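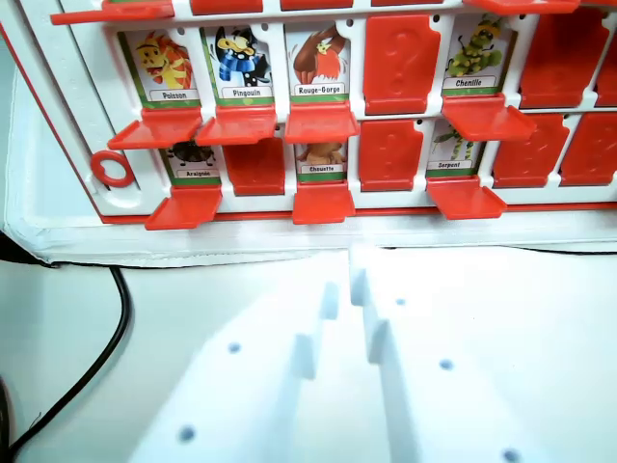

3.2 Materials and home activities

The families in the Ostum group were asked to keep a language diary for nine weeks. Each diary covered the hour before the child's bedtime, when parents told us at intake that they were most likely to use French. We chose a single fixed hour after the pilot in Wulta, where parents were asked to write down everything they heard across the day and most of them stopped within the first week. The shorter window gave us less data per family but far fewer blank pages.

A diary page had three parts. The first asked who was in the room and which languages each person had used. The second asked what the child was doing. The third was left open, and parents could write down words or phrases that had caught their attention. The open part was not scored. We read it mainly to help interpret the other two, and the quotations in Section 5 come from it.

We did not give families any books, games, or recordings. Earlier work by Fahmy in the Kabbaj district had supplied each household with a box of picture books, and the author noted that parents tended to report on the box even when it had hardly been opened. We wanted to know what was already on the shelf. At the first visit, a research assistant filled out an inventory form with one of the parents, listing any item in the home with printed French on it that the child was allowed to handle. Cookbooks, mail, and food packaging were left off the form, although some parents asked for them to be included and we recorded those requests in the notes.

Items on the inventory were sorted into four types: storybooks, reference books and posters, games with printed words, and screens or audio devices. Sorting was done by two coders working separately. Most disagreements concerned items that could be used in more than one way, such as an alphabet poster sold with a set of matching cards. These were placed under the use the parent had described at the visit.

Games with printed words turned out to be the hardest type to compare across homes. Memory cards and lotto sets usually show one noun per picture, so a child who turns over a card can read the word, hear it from a parent, or ignore it and play by the picture alone. Guessing games built on hinged windows work differently. The player has to ask about a property of the character, and the name on the card may not be spoken until the last turn. In the board in Figure 2, the names include Poisson, Pingouin, and Rouge-Gorge, a mix of a broad category word and more specific ones. A parent playing such a game in French will probably produce many questions about color, size, and clothing, and only a few of the nouns. We therefore coded each game twice, once for the words printed on it and once for the kind of talk it seemed likely to call for.

3.3 Vocabulary measures

Children were tested at the start and end of the diary period. The receptive task was a picture pointing task. The tester said a word in French, and the child pointed to one of four drawings. Test words were drawn from a list of the 2000 most frequent words in the spoken French portion of the Cendix corpus. We removed words that could not be drawn clearly and words with nearly the same form in English. Cognates such as "animal" and "table" would have given credit to children who had little French at all.

The expressive task used a shorter set of drawings, and the child was asked to name each one. Answers were accepted in any regional variety. Where a child gave a more general word than the target, for example "oiseau" for a drawing of a robin, the answer was marked as partial and kept separate from both correct and incorrect answers. Partial answers were common among the youngest children. We return to them in Section 4.3, where they are used as a measure of their own.

Each session lasted about 15 minutes and took place at the kitchen table or wherever the family preferred. Parents could stay in the room if they sat behind the child. Testing was always done in the afternoon, except for two siblings in Ostum whose school let out later than the others.

3.4 Missing data

Of the families who began the study, 18 returned diaries complete enough to be analyzed. A diary was counted as complete if at least four evenings were filled in for every week. Families who fell below this level were still invited to the final session, and their test scores are included in the group averages but not in the regressions on home activity.

August was a problem in both towns. Several children spent part of the month with grandparents, and the diary was either left at home or filled in by a relative who had not been shown how to use it. We kept pages written by relatives when the handwriting and the list of people in the room made it clear who the writer was. Pages that could not be assigned to a writer were dropped. The results do not change in direction when all August pages are removed, although the link between storybook reading and expressive scores becomes weaker. Both versions of the analysis are reported in the appendix.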